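### 4.2 Keeping the cell alive

The packing cell, known in our logs as Lekota, is two arms facing each other across a blue table. Most of its upkeep is cable work. Each wrist carries its own lead, and a lead with too little slack will stop a run sooner than any flaw in the policy. We leave a loop at the wrist and check it every Thursday at 9, before anyone has had time to be ambitious.

Fingers come next. Candy wrappers are slippery, crinkly and cheap, three qualities we admired until we had to grip them. Finger pads are swapped after 1,000 grasps, and both grippers are then opened fully and re-zeroed – a dull job that we skipped twice and regretted twice. 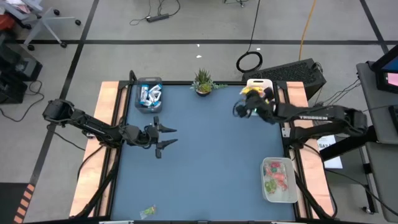 **Figure 4.** The Lekota cell with the left gripper open and the right one closed on a yellow object.

### 4.3 Resetting the table

Bags are laid out again by hand between runs. We tried a printed template for this, and the arms filed it with the snacks. The present rule is looser: bags go down flat or a little crumpled, at any angle, within reach of at least one arm. The plant stays at the back as a fixed landmark, and has so far needed less maintenance than anything else in the cell.
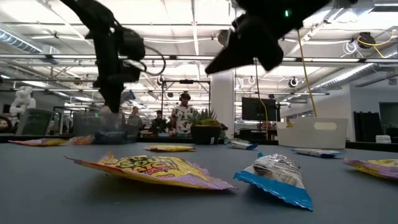

Bheki Kruger, reading a draft of this section, objected that a loose rule is no rule, and that two operators would lay out two different tables. They do. We now log the operator's initials with each reset.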